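Chapter 13
Surface Finish and Reflected Light

13.1 Introduction

When light meets a surface, part of it is reflected at the boundary and part enters the material. The portion that enters is scattered by pigment, fibre or filler, and some of it leaves again in many directions. The first part is called specular reflection and the second diffuse reflection. The colour of an object is carried mainly by the diffuse part. Gloss is a property of the specular part.

Most furnishing materials lie between a perfect mirror and a perfect diffuser. A semi-matt coating spreads the specular reflection over a range of angles, so that a window or lamp is returned as a broad patch with soft margins. Within that patch the contrast of any printed or natural pattern is reduced, as the reflected light is added equally to the dark and the light parts of the pattern.

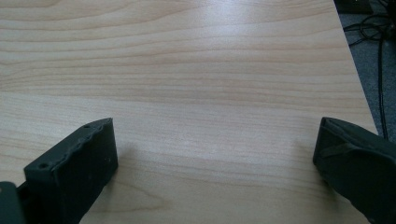
The loss of contrast depends on three quantities: the luminance of the source, the angle between source, surface and eye, and the roughness of the outermost layer. Roughness is treated in Section 13.3. For the present it is enough to note that a surface may be rough to the touch and still show a marked sheen at low angles of view. Readings taken at a single angle should therefore be compared with caution.

Early work on interior finishes relied on visual ranking by trained observers. Schwerdtfeger's trials at the Hagedorn works used 61 panels, each judged under overcast daylight and again under lamps. Agreement between observers was good for very glossy and very dull panels and poor in the middle of the range. Kartha later repeated the trials at Plernoditz with an illuminance of 2000 lux and found that the order of the middle panels changed when the lamp was moved.

The chapter deals first with the geometry of reflection (13.2), then with roughness and its measurement (13.3). Section 13.4 covers the choice of finish for desks and worktops. Readers who have not met the units of luminance and illuminance should first study Chapter 2.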